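From: Thoa Quan
To: clulmont-house list
Date: 6/27/19
Subject: Re: Re: wine glasses, again

Ánh Từ wrote:
> Can we please settle where the glasses go before the July dinner?
> I opened the cupboard over the sink and got a goblet in the collarbone.
> Also, does anyone still have the wire rack from the Pavel Street place,
> or did it go in the yard sale with the fondue set?

The rack survived. The fondue set fetched 2 dollars and I don't miss it.

I'd forgotten how well the thing works. You hang the glasses bottoms up, the bases sit flat, and nobody's collarbone is involved. The plastic ones are on it as well as the clear ones, which I know will reopen the argument about whether plastic counts as stemware. I say it does after the second bottle.
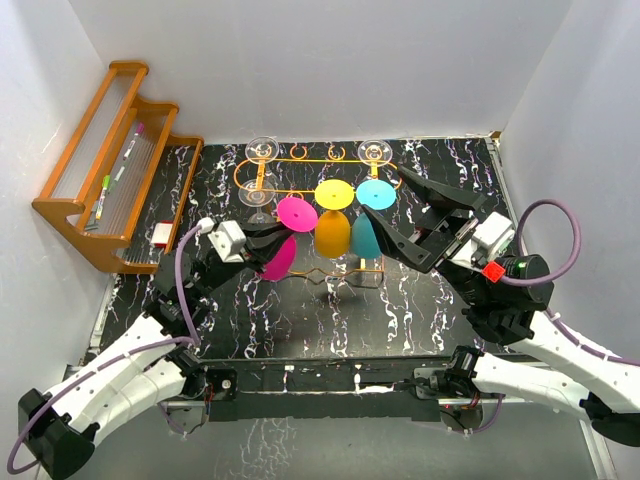

The orange rack, with clear glasses and the colored plastic ones.

The stepped wooden rack at the back is a separate matter. I had it down for spices, and it has markers in it. If you are a marker person, please come forward, and we can discuss a mug.

Ánh, as for where it all lives: I'd put the wire rack on the sideboard and leave the cupboard over the sink for things that bounce. The Trương cousins are bringing 4 more glasses in July, so somebody should work out the overflow before they're standing in the hall holding them.

I looked up a proper hanging cabinet from Stokine. They want 177 dollars for it, before shipping, and you drill the holes yourself. I closed the tab.

Thoa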